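Ploltell Players' Group
Minutes of the February meeting

Held in the upstairs room, Monday, 7.30 pm. The meeting was quorate. Apologies were received from four members.

1. Minutes of the last meeting

Agreed as a correct record, with one change. Under item 5 the word "sequel" should read "expansion". The group has taken no view on a sequel.

2. Matters arising

The old forum has been closed to new posts. Existing threads can still be read. The pinned thread on controller settings has been copied across to the new site, but the replies have lost their order and will need sorting by hand. The secretary will do this in stages.

The spare keyboard is still missing its space bar. Carried forward.

3. Kutix level remake

The project lead reported on the remake of the cut harbour level from Kutix. The level was shown in an early trailer and left out of the finished game, and the remake is being built from the trailer and from two magazine screenshots. The outer quay and the customs house can now be walked through from end to end. The lift does not work. Players who step on it fall through the floor and land in the sea, where there is no way out except to reload.

Members who had tried the build made the following points:

The jump is too floaty compared with the original game. The project lead said the gravity value had been set to 100 as a placeholder and would be brought down to 70 for the next build.

The guard dogs can be heard but do not appear.

The save point outside the customs house should come before the long ladder. There was some disagreement on this. Several members felt the ladder was meant to be a risk and that moving the save point would spoil it. It was put to a vote and the save point stays where it is.

One member asked if the remake could be given away at the summer open day. The chair said it could not be handed out until the group was clear on the use of the original music. The project lead will replace the two borrowed tracks before then – a member has offered to write something in the same style. The build remains for members only.

Action: project lead to fix the lift and replace both tracks.

4. Lekota evening

The Lekota co-op evening went ahead as planned. The session started late as the update had not been downloaded to every machine, and one team had to join after the first round. It was agreed that machines should be switched on and updated the night before any event.

The format was generally liked. The final round went on too long, and the last two teams were still playing when the room was due to be locked. Next time there will be 8 rounds with a fixed time limit on each, and a tie will be settled on fewest restarts.

There was a complaint about people calling out puzzle answers from the back of the room. The chair will say a few words about this at the start of the next one.

Action: events officer to write up the new format and put it on the site.

5. Gornik archive

The archive of Gornik fan magazines is now scanned up to the end of the second box. Several pages in the second box are stuck together and have been left alone for now. Members were asked to look at home for the missing winter issue, which had the fold-out dungeon map.

A request had come in from another group to host copies of the scans. The meeting was content with this so long as the names and home addresses on the letters pages are blanked out first.

Action: archive officer to blank the letters pages and reply.

6. Money

The balance was reported and accepted. It was agreed to spend up to £100 on a second-hand monitor to replace the one with the green line down it. A member asked for it to have a headphone socket. Noted.

The hosting bill falls due next month and will be paid from the main account.

7. Website

The new home page is live. The events list shows the wrong start time on phones and is being looked at. Members were asked to send in pictures for the news page, as it is mostly text at present.
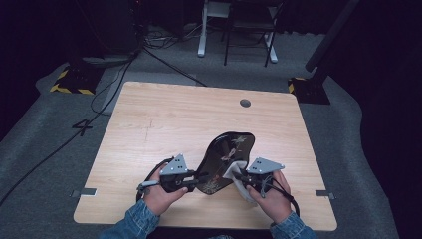
At the table, with the black floral tray.

Old links to the strategy guides now go to the front page instead of the guides themselves. The web officer has a list of these and will redirect them one at a time, starting with the Lekota puzzle guide as it gets the most visits.

8. Any other business

A member proposed a speedrun evening in the spring, using the first chapter of Kutix only. There was support for this, but a decision was put off until the rules on glitches could be written down. Wall clips were the main sticking point.

The door code will change after this meeting. Members who need the new one should ask the secretary.

9. Next meeting

First Monday of next month, same room, 7.30 pm. Items for the agenda to the secretary by the Friday before.

The meeting closed at 9.10 pm.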